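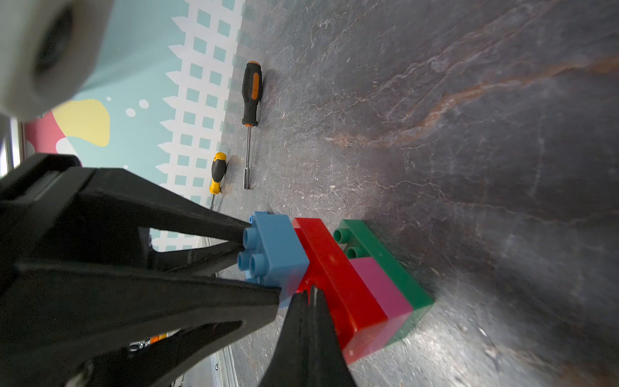
Why do plastic bricks stick together?

I've been clicking plastic bricks together since I was four, and for most of that time I never once wondered how they do it. There's no glue in there. No magnets either (I checked, with a fridge magnet). So what's holding my castle up?

The secret is squeezing! Turn a brick over and look at the hollow part underneath. Now look at the round bumps on top of another brick. Those bumps are called studs, and they're a teeny bit too big for the space they have to fit into. When you push down, the walls of the top brick bend outward, so little that your eyes can't see it. Plastic likes to spring back to its old shape, so the walls press in on the studs and hang on tight.

That hanging on has a name – friction. It's the same thing that stops your sneakers from sliding all over the gym floor. Rub your hands together hard and you'll feel friction pushing back at you. Your palms get warm, too.

Now for the fussy part. If the studs were a bit bigger, you'd need a grown-up to pull every brick apart. A bit smaller and your castle would fall down when the dog walked past. So the metal molds that shape the bricks have to be made very, very carefully. Hot, runny plastic gets squirted into the mold, it cools down, it goes hard, and out pops a brick.

I visited the toy museum in Gimside in January, and they have a model of the old harbor at Zanau that uses 2000 bricks. I stood there so long my feet hurt. The lighthouse is 50 bricks tall and it leans a little, which I liked.

Want to try something? Build two towers, each 29 bricks high. Make the first one by stacking bricks straight up, one on top of the other. For the second, use two bricks side by side on each layer and turn every new layer sideways, so each brick sits across a crack. Yes, you'll need twice as many bricks for that one! Give both towers a gentle poke near the top. Which one wobbles more?

Bricklayers do the same thing with real walls. Go outside and find one, and look at where the cracks are. They hardly ever line up.

One last tip for stuck bricks: please don't use your teeth. I still have the bite marks on a yellow one. Wiggle it from side to side and it'll come loose in the end.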